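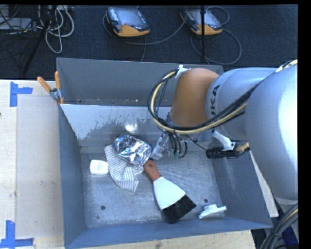 FK Prukora is a football club based in the town of Prukora. The club plays its home matches at the Perić Ground, a small stadium on the east side of town with 600 seats and standing room along one touchline. Its colors are green and white.

History

The club was formed in 2000 by the merger of two local sides, Farnura and Prukora Town. Both had played in the district league and shared a training field. The merged club kept Farnura's green shirts and the name of the town.

Prukora spent its first seasons in the district league and won promotion to the regional division after a playoff against Delterton. The first leg ended in a draw, and Prukora won the second leg 2–0 away from home. The club was relegated a few years later but returned at the second attempt.

The 2019–20 season was suspended in the spring with Prukora in fourth place. As of May 3, 2020, the league had not said whether the remaining matches would be played in June or dropped.

Ground

The Perić Ground was used by Farnura before the merger. It has one covered stand, built on the site of an older timber one. Floodlights were added later, and until then midweek cup games had to start in the afternoon. The field is narrower than most in the division — it sits between a road and a drainage canal — and cannot be widened.

The record attendance is 2000, set in a cup match against Delterton. Temporary stands were put up behind both goals for that game.

Rivalries

The main rival is Delterton, and the two clubs usually meet at least twice a season. Away supporters are given 50 seats at the north end of the covered stand, with the rest placed on the standing side.

Youth teams

The club runs youth teams from under-9 to under-19. The under-17 side has reached the regional cup final once, losing on penalties. Youth matches are played on the old training field, still known locally as the Farnura field.

See also

Delterton
Regional division
Perić Ground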